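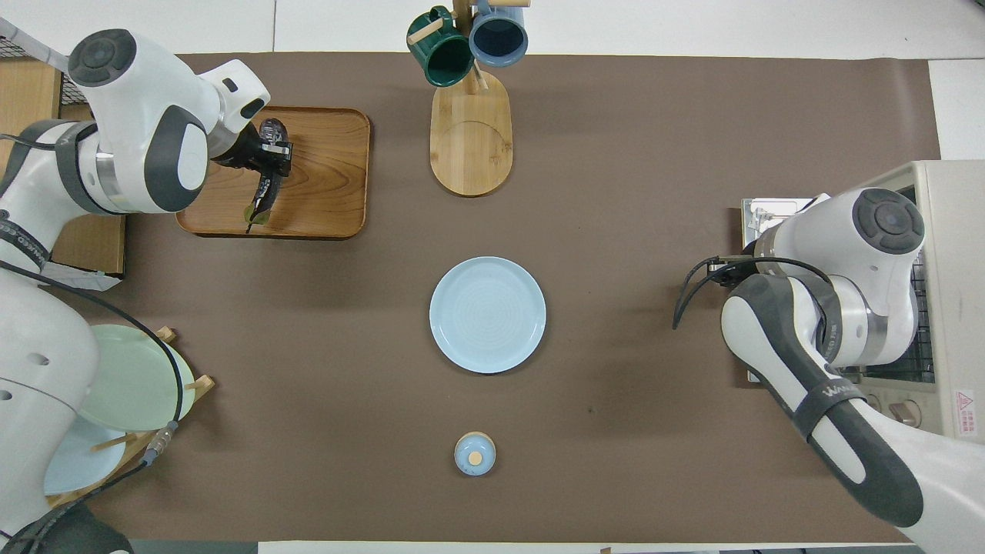 The title song for Skirumis was mixed in 6 nights at Golbridge, and the film's composer says the schedule shows. "The drums sit too far forward in the second verse," he said. "We left them."

The dance number was shot on one set at Duggan with 188 dancers. The song runs at a steady tempo, which the choreographer asked for before any lyrics existed. "She needed the beat count first. The words went in later, over a guide vocal."

The released take is number 69. Earlier ones used a brass section, dropped when it masked the lead voice on phone speakers. The final session held 579 audio files, most of them handclaps and crowd shouts recorded in a stairwell.

Asked about the shorter radio cut, he was brief. "It loses the bridge. I did the edit myself, so I can't complain."

The full soundtrack follows in October. Two of its songs do not appear in the film.

We use cookies to remember your settings. Accept | Manage
Contact | © Skillport Entertainment | Back to top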